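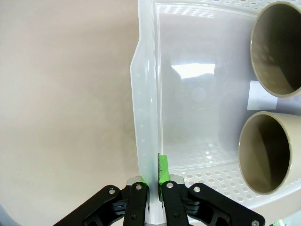 Figure 3. Translucent perforated bin on the speckled tabletop, with two cups along one side.

3.2 Bin placement and cup stability

Cups were stored in perforated plastic bins of the Disia pattern, which drain through openings in the walls. Each bin was loaded by hand and moved across a matte tabletop over a fixed distance. We completed 200 moves in January at the Clernstead test kitchen. A move was scored as stable if no cup changed its resting side.

Cups grouped along one wall (Figure 3) shifted the load away from the center of the bin. In 26 moves at least one cup rolled, and most of these followed an abrupt stop. Contact between rims was recorded separately and is treated in Section 3.3. Glare on the bin floor made small displacements hard to judge by eye, so final positions were measured against the nearest row of holes.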